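4.2 Who stays for a second season

We were pleased, and a little surprised, by how faithful the 2,774 viewers of Restthorpe turned out to be once the show moved to its later slot.

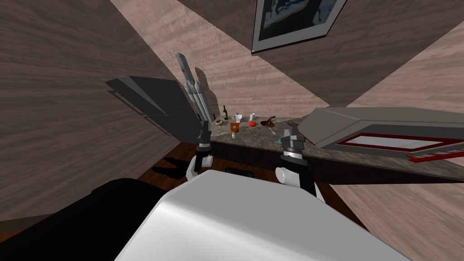
Figure 2. Simulated kitchen counter with a small bowl and a green bottle.

Of the 144 households in the diary group, 81 watched the December finale live – far more than Ragab and Keskin found for Tridetlow. 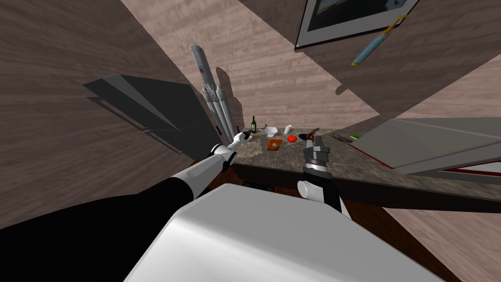 Renewal news seems to have helped too, though we would want another season of diaries before leaning on it.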